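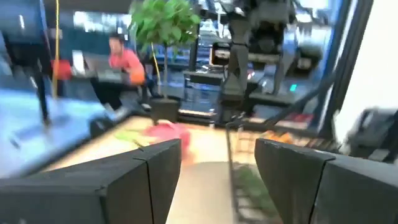 Guests attending a premiere in a full-length gown are advised to prepare the hem before leaving home. Carpets laid outside cinemas are often damp by early evening, and trains are easily trodden on by photographers. Practise the walk indoors in the shoes to be worn, on a pale beige floor if there is one, and first pick up anything small and bright left lying on it, whether lime green or pink.

Hems

Double-sided tape should be pressed for nine seconds and left overnight. Tape does not hold on sequins; use tacking stitches in matching thread.

Make-up on collars

Dab foundation marks with a little washing-up liquid in cool water, working inwards. Do not rub silk. Hired garments must be returned untreated, with a note of the mark.

Storage after the event

Hang jackets on broad wooden hangers. Beaded dresses are to be folded flat in acid-free tissue and refolded each March.

Members may borrow a garment steamer from the Troda Wardrobe Service. Requests should reach Jarmila Kopecký by 17th November.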